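Sorkness Biomaterials Laboratory
Bench and Storage Inspection: Wound Dressing and Hydrogel Work
Checklist with inspector's comments, October
Inspector: Chunhua Yu
Areas covered: preparation room, cell culture room, cold storage, packing bench

Ratings used: S (satisfactory), A (action needed), N/A (not applicable at this visit). Items marked A carry a named action in the comment and are collected again in the action list at the end.
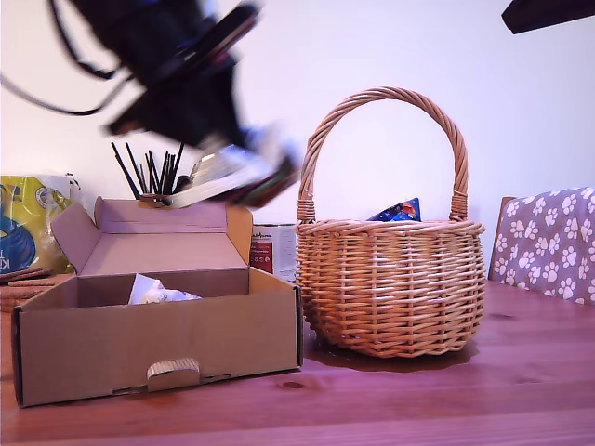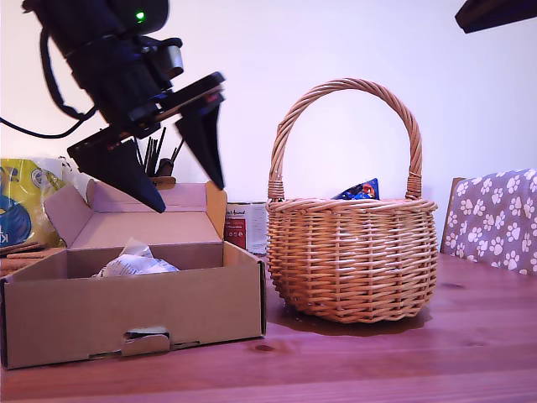

Open cardboard box on the table, both views.

1. Preparation room

1.1 Benches clear of items not in use – S
Two trays of spent weighing boats were removed during the visit. Surfaces otherwise in order.

1.2 Solvent containers labelled with contents, hazard and date opened – A
One bottle of ethanol on the left-hand shelf had a label that could no longer be read. Relabel from the stock book or dispose of as unknown solvent. Writing over the old label is not acceptable.

1.3 Polymer solutions covered and dated – S
The Bretico hydrogel precursor is light sensitive and is kept in amber glass. Foil wrap on the smaller vials is adequate, but it hides the batch number. Staff are asked to write the number on the cap as well.

1.4 Ultraviolet curing lamp interlock – S
Tested with the door opened during a cycle. Lamp cut out at once. Repeat test before any cycle run with the modified sample tray, as the tray sits close to the door switch.

1.5 Eye protection available at the lamp – A
Face shields present. The visor on one is scratched across the line of sight and should be replaced.

1.6 Magnetic stirrers and hotplates – S
Leads undamaged. Electrical test labels in date.

1.7 Fume cupboard airflow – S
Reading within limits with the sash at its marked working height. The sash was found above that mark on arrival and was lowered. See also 6.2.

2. Cell culture room

2.1 Biological safety cabinet, service label – S
Label in date. Front grille unobstructed.

2.2 Cabinet wiped down before and after use, log signed – A
Log entries are present for mornings only. Several afternoon sessions appear in the room booking sheet with no matching signature. The log covers every session, including short ones where only a medium change is done.

2.3 Incubator gas supply secured – S
Both cylinders chained. Regulator on the standby cylinder closed.

2.4 Incubator water tray – S
Clean. Next change is entered on the door sheet.

2.5 Centrifuge – S
Rotor inspected for marks and corrosion, none found. The lid seal has some wear but still seats properly. The short spin for keratinocyte pellets is set at 1,200 rpm and the setting is posted beside the lid. An older card giving 1,000 rpm was still taped to the side of the housing. It was taken down during the visit.

2.6 Disinfectant made up and dated – S
Fresh solution. Contact time is written on the bottle.

2.7 Sharps bins – A
The bin by the sink was filled past the line. Close, lock and replace. Scalpel blades used to trim the dressing discs are the main source, and a larger bin is recommended for that position.

3. Cold storage

3.1 Refrigerator temperature record – S
Continuous record available. One short rise coincides with a delivery being put away.

3.2 Freezer alarm – A
The audible alarm works. The telephone call-out still goes to a number that is no longer staffed at night. Update the contact list and test after 18:00.

3.3 Growth factor aliquots – S
Boxed by batch, with a paper index on the lid and a matching file on the shared drive. Aliquots are 100 microlitres and single use. No part-used tubes were found.

3.4 Food or drink in laboratory refrigerators – S
None.

3.5 Human-derived material kept separately and logged – S
Locked drawer, key held in the key safe. Consent references match the register for the tubes sampled.

4. Dressing samples and test equipment

4.1 Scanlon tensile rig, guard fitted – S
Guard in place and closes fully. Emergency stop tested, machine halted and stayed off until reset.

4.2 Load cell calibration – S
Certificate filed. The user check with the reference mass is being done weekly and the sheets are legible.

4.3 Adhesion test plates – A
Plates are being cleaned with acetone at the open bench. Move this step to the fume cupboard. The written procedure already says so, but the copy at the rig is a previous version.

4.4 Sterilised dressings stored dry, pouches intact – A
More than 1,000 pouches are held. A sample was drawn from each shelf. Seals were good except on the lowest shelf, where some pouches had been folded to fit and showed creasing along the seal. Quarantine the folded pouches. They may be used for mechanical tests only and must not go to culture work.

4.5 Indicator strips – S
Colour change complete on all pouches drawn.

5. Packing bench and dispatch

5.1 Route to door clear – S
No obstruction.

5.2 Cool packs and insulated boxes – S
Clean and dry. Packs are returned to the freezer lying flat.

5.3 Transport paperwork for samples sent to the Cisutance partner site – A
Forms complete, but the out-of-hours contact is the same number as in 3.2. Correct both together.

5.4 Cutting tools – S
Retractable knives only. Spare blades in a closed container.

6. General

6.1 Risk assessments signed by current users – A
Two signatures missing for the ultraviolet lamp. Access to the lamp is suspended for those users until they have signed.

6.2 Working height marks on fume cupboards – S
Marks visible. Users to be reminded at the next group meeting that airflow readings apply only at or below the mark.

6.3 Eyewash bottles – S
Sealed and in date in both rooms.

6.4 Spill kits – S
Complete. The absorbent granules in the preparation room are low but sufficient for the volumes held.

6.5 First aid box – S
Contents checked against the lid list.

Action list
1.2 Relabel or dispose of ethanol bottle
1.5 Replace face shield visor
2.2 Sign cabinet log for all sessions
2.7 Replace sharps bin, fit larger size
3.2 and 5.3 Correct out-of-hours contact, test the freezer call-out
4.3 Move acetone cleaning, replace procedure at rig
4.4 Quarantine folded pouches
6.1 Obtain outstanding signatures

Items 2.7, 3.2 and 4.4 are to be closed first. Send confirmation to Chunhua Yu, with the old procedure from 4.3 returned for shredding.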